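**Ticket 1002 — Catalogue records: incorrect attribution and date display, Works on Paper**

Status: Resolved, monitoring
Reported by: Registration, Stonduvon Print Collection
Assigned to: Hadiza Afolabi, Collections Systems
System: Fedadon (catalogue), Grornlow (public website)

**Summary**

Registration advised that lithographs and screenprints from the Oyelaran bequest were displaying on the public website with the printer's name in the artist field. In a number of the same records the date of the edition had replaced the date of the original composition. The catalogue entries viewed by staff in Fedadon were correct.

**Initial assessment**

The bequest comprises 700 works on paper, catalogued over two financial years. The earlier portion was entered under the former template, in which artist, printer and publisher occupy a single repeating field and are distinguished by a role code. The later portion uses separate fields. Only records from the earlier portion were affected.

A comparison of the export file with the website confirmed that the role codes were present on export and absent after import. The fault was therefore recorded against the Grornlow import profile and the catalogue data was left unaltered.

**Log**

09:15 — Ticket opened. Registration supplied six accession numbers, all for colour lithographs issued in portfolio. Fault reproduced on each.

10:40 — Scheduled import suspended to prevent further overwriting. Website editors notified by email.

11:30 — Import profile reviewed. The mapping for "Maker" accepts the last value in the repeating field and discards the others. For prints, the last value is ordinarily the workshop. Paintings and drawings have a single maker and were not affected.
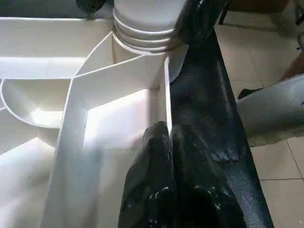

13:05 — Mapping amended to read the role code before selecting a value. Test import of the six records completed. Artist names displayed correctly. Dates remained incorrect on two records.

14:20 — Date fault traced to a separate rule, which gives preference to any date attached to an edition statement. Curatorial staff confirmed that the composition date is to take precedence on the website, with the edition date shown beneath it — for example, a gouache of the 1950s reissued as a screenprint in 2000 is to carry both.

15:45 — Second test import completed without error. Curatorial approval received.

16:30 — Full import run for the bequest. Scheduled import reinstated.

**Outstanding matters**

1. Record 2037 has no role code against either name. Registration is to consult the donor file and advise which is the artist. The record has been withheld from the website in the meantime.
2. Wall labels generated during the period of the fault should be checked against Fedadon before installation in November.
3. The French-language titles were not included in the test. Any irregularity in accented characters should be reported under a new ticket.

**Advice to users**

Staff are asked not to correct maker or date information directly in Grornlow. Changes made there are overwritten at the next import and are not returned to the catalogue.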